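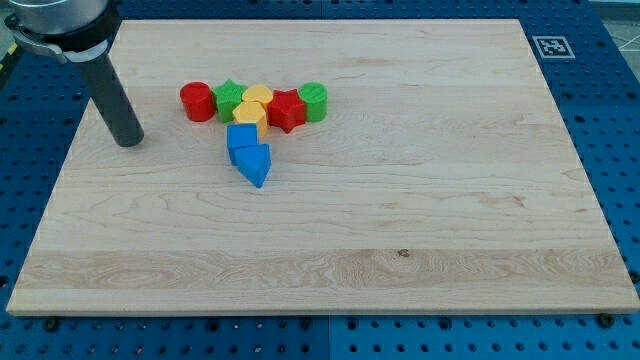 Subject: Re: [toyswap] maple boards for shape blocks

Tarık Kaplan wrote:
> Has anyone used a plain maple board as a base for the little
> plastic shapes (hearts, stars and so on)? Mine has a small knot
> near the front and I'm wondering whether to sand it or leave it.

Hi Tarık,

Leave the knot! I have one on mine too and I've grown fond of it. I did sand the front edge a bit (it was scratchy on little wrists) and gave the top one thin coat of oil back in October, and the grain came up beautifully. Pale wood is so nice under red and yellow blocks - you can spot a missing star from the couch.

I paid $38 for the board at Murkau, if you ever want a second one. Do you still have any spare green pieces? I'd happily trade 4 blue ones.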